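Ticket 2946
Site: Surnton, cell 9
Opened: Jun 17, 2018
Status: Closed, follow-up in July
Category: Arm / gripper / cabling

Reported problem
Arm stops partway through the plate pickup and reports a gripper communication loss. Clearing the fault brings it back, but it faults again within a few cycles. Started after the weekly cleaning. No program changes since the last backup.

Step 1
Power cycled the controller and the gripper. Gripper opened and closed 78 times from the pendant with the arm parked, no fault. Ran the plate routine at low speed and got the fault on the second pass, on the way to the plate. Pointed to the cable and away from the gripper itself.

Step 2
Checked the cable with power off. The connector at the gripper end was seated but the locking ring was only hand tight. Tightened it and ran again. Same fault, a little later in the cycle. Put the ketchup bottle back on the plate for the next runs so the pickup target stayed the same each time. 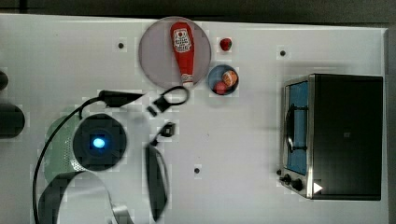 Step 3
Jogged the wrist joint slowly through its range with the gripper status open on the pendant. Status dropped out near the end of travel and came back when the wrist turned the other way. The cable did not have enough slack at that point and was pulling on the connector. One of the ties had been moved during cleaning - it was a good hand's width from the mark on the setup sheet.

Fix
Cut the tie, gave the cable more slack at the wrist, and tied it again at the mark. Swapped the cable for the Wesirel spare from the Bastos cabinet, as the old one had a flat spot near the plug. Old cable is tagged and in the returns bin.

Test
Ran 400 cycles at normal speed with no faults. Wrist checked at both ends of travel, status stayed on.

Open items
- Order one replacement spare cable from Hidarent.
- Add the tie position to the cleaning checklist.
- Recheck connector and ties in July.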